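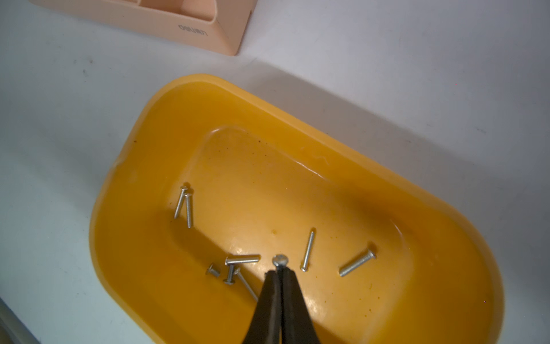
Every desk in the Gritton office has a place where the screws end up. For years it was the top drawer, under the envelopes, along with the hex keys from chairs bought in 2000 and a few wall plugs in the wrong size. Then somebody needs one to fix a shelf, and half a morning goes on looking.

Gritton is a small lettings firm on the first floor of a converted mill. It has 31 desks and no workshop. It does have a steady supply of loose fixings, which come back from flats in pockets and get tipped out next to the keyboard. The office manager reckons a handful arrives most Thursdays, when the inspections are done.

The answer they settled on is a plain one. Each desk now has a shallow plastic tub for metal bits, and the rule is that anything with a thread goes in it before the end of the day. Yellow was chosen for the tubs after a grey set from Boros kept disappearing among the paperwork. Small silver screws show up well against yellow, even in poor light.

The shape matters more than you would expect. A square corner traps a short screw so that you have to dig it out with a fingernail. A rounded corner lets you push it up the side with one finger. Hondilar, the shop downstairs that supplied the tubs, also sells a deeper version, but the staff who tried it went back to the shallow one within a week. They wanted to see what was in there without tipping it out.

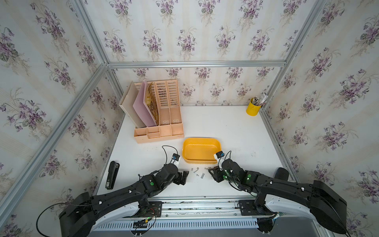 Paper has its own place, at the back. Files and folders stand upright in slots, with low compartments in front for the small stuff, and pens go in a pot in the far corner. The stapler lives at the side, where it can be reached without moving anything else. That leaves the middle of the desk for the tub and whatever job is in hand.

Sorting is done by hand and does not take long. Nuts come out first, then the long bolts, then the short screws. Anything bent or rusty goes in the scrap bag. The rest is bagged by length and sent down to the stores cupboard, which used to be catalogued on a Skultura label system that ran to 3921 entries. It now has 67 drawers and a marker pen on a string.

Not everyone has taken to it. Two desks by the window still keep their screws in a mug.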